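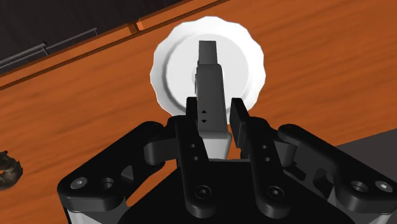
Youth players still won't get a game, wrote Ibsa Alemneh under the Falent announcement, and no amount of new sliders will change that while the AI managers keep buying 31-year-olds. It was the first reply to go up and by teatime it was the most liked, which tells you how the mood is among people who play Britik every night.

Falent says the next update to its football management game, due in December, will rebuild player development from the ground up. We have read that sentence before. This time the studio says it has thrown out the old potential rating, the hidden number that settled a teenager's future before he had kicked a ball, and swapped it for a system where growth depends on minutes played, coaching and the level of the opposition. Some 16-year-olds will flop. Others will turn up from nowhere at 22 and play for their country.

It sounds good on paper. The trouble is that paper is mostly what we've been given. The studio has put out two short clips, both of menus, and a blog post saying 600 players in the database have had their profiles redone by hand. That's a decent number until you remember how many leagues the game covers. Everyone else gets the automatic treatment, and Falent hasn't said how that works or who has checked it.

There is also the matter of loans. At the moment you can send a promising midfielder to Lasen in the second tier, watch him play 50 matches, and get back the same lad with slightly better heading. If minutes really are going to count, the loan system has to be fixed as well. The blog post gives it two lines — one of them about a new button.

Publisher Qureshi, which took over the series last spring, says the changes were "shaped by the community". Perhaps they were. The forum has been asking for a proper reserve league for years, and it isn't mentioned anywhere. Nor is the match engine, where full-backs still wander inside for no reason and stay there until half-time.

A public test is promised before release, though only for people who already own the current version and only in a handful of leagues. Saves from the current version won't carry over. The price hasn't been announced, and Falent did not answer when we asked whether the update would be free to existing owners.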